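Rochelle Kasprzak
June 30, 2024

Sunday folding thread. Mute me now, the rest of you have chosen this.

1/ The dryer finished on Thursday. The clothes have been living in the basket since, getting to know each other. I've been dressing from the pile like a raccoon with a job.

2/ Tonight it all gets folded, put away and forgotten by Tuesday. I've got a cup of tea, half a packet of Kurgate ginger bikkies and a podcast about a shipwreck. Feels about right.

3/ I fold on the bed because the dining table belongs to a jigsaw of the Saavedra lighthouse, 500 pieces, started in the holidays. It is now 318 pieces of sky and a lot of bad feeling. I'm not allowed to move it. I'm also not allowed to finish it.

4/ Order of service: towels first, for confidence. Then shirts. Then whatever my daughter has been wearing, which is all pink, all stretchy and all inside out.

5/ Towels done. I fold them in thirds like my mum. My husband folds them in half and in half again and then wonders why the linen cupboard won't shut. We've been married long enough that I just wait until he leaves the room.

6/ Shirts done. One of them has a biro mark I'm going to describe as a design feature until he notices.

7/ Now for the pink ribbed thing. I've folded fitted sheets. I've folded a tent. I have never once folded this so that it stayed folded. 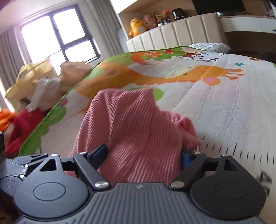

The pink ribbed thing, on the cartoon mat, holding its ground.

8/ The trouble is the ribbing. Every bit of it wants to go back to being a lump, and then there's the gathered, ruffly bit, which has no straight edge anywhere and resents being asked for one.

9/ The mat, before anyone asks, goes down over the doona so the clean washing doesn't pick up dog hair. It's the kids' one with the cartoons on it. I could buy a plain one. I've looked at the plain ones. They cost $347 and come from a shop called Vulero where everything is the colour of porridge.

10/ Technique so far: lay it flat, smooth it out, turn away to pick up a sock, turn back, lump.

11/ Someone's replied telling me to roll it. I have rolled it. It unrolled in the drawer and took two singlets down with it.

12/ Someone else says hang it. With what hangers, Denise. They're all in the spare room holding up the coats we put away in October and never wore again.

13/ Fine. I've folded the ruffle in behind, folded the whole business in half, and put a pair of jeans on top. The jeans are doing the work here.

14/ Socks. Five with no partner, same as last week, possibly the same five. They go in the bag on the back of the door with their ancestors.

15/ Also found at the bottom of the basket: a hair tie, a bus ticket washed into felt, and the cap off a bottle of Brillness, so that's one mystery solved and a sticky laundry shelf explained.

16/ All in drawers except the towels, which are on the landing waiting for someone with free hands to walk past them. They'll be there a while.

17/ She's just come in and asked where the pink one is because she wants to sleep in it.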